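Toltport Residents' Services
Recycling and Waste
Thread

1/ From this month, drinks cans in Toltport will be collected separately from glass. The change applies to all households on the Hinds and Tasska estates, and to flats above shops on the harbour side. Please read the posts below before your next collection.

2/ Each household will receive a grey sack for cans. Sacks are being delivered by hand and left at the front door or, in blocks of flats, in the ground floor lobby. If yours has not arrived by Saturday, please reply to this thread with the name of your street only. Do not post your full address.

3/ The sack is for empty drinks cans. Food tins should continue to go in the blue box with plastic bottles. Foil trays and kitchen foil may also go in the blue box, provided they have been wiped clean.

4/ Aerosols are not accepted in either container. They may be taken to the Imaler Road recycling centre, where there is a marked cage beside the paint store. The centre closes at 4 pm during the winter timetable.

5/ Please empty cans fully before placing them in the sack. A quick rinse is welcome but is not required. Cans used as ashtrays should go in general waste.

6/ We have been asked whether the sacks may be left out overnight. They may, from 7 pm on the evening before collection, with the neck tied. On windy nights we would ask residents on the sea front to wait until morning – last winter a good many sacks finished up on the beach.

7/ Residents of Hinds Court and Hinds Rise should note that the bin store is being repainted. Until the work is finished, sacks should be placed by the railings on the car park side. Access for wheelchairs and pushchairs must be kept clear.

8/ Collection points for shared blocks have been reviewed by our estates officer, Gilberto Huaranga. Around 64 households will have a new collection point, and each of them has received a letter. If you have not received a letter, your collection point remains the same.

9/ Several residents have asked about crushing.

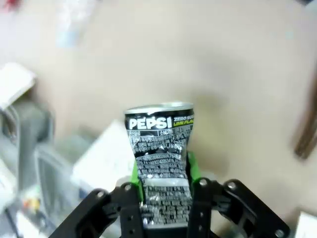
Crushed cans are accepted in the grey sack, and there is no need to flatten them completely. A can pinched in at the waist, like this Pepsi one with its sides folded and the silver rim tilted, is perfectly suitable. So is a can that has not been crushed at all. Printed labels in any language make no difference to us, and dents and creases are of no concern.

10/ We do ask that cans are not packed inside one another or filled with other items, such as bottle tops or sweet wrappers. Loose ring pulls may go in the sack. Plastic rings and cardboard sleeves from multipacks should be taken off – the cardboard goes out with paper.

11/ A household may have up to 2 grey sacks at any one time. Spare sacks are kept at the library desk and at the Tasska community room, and may be collected during opening hours. Torn sacks will be exchanged free of charge.

12/ Questions about missed collections should be sent to Rizwan Swati in the residents' services office, using the contact form on our website. Please allow 3 working days for a reply. Replies to this thread will be read until 5 pm today.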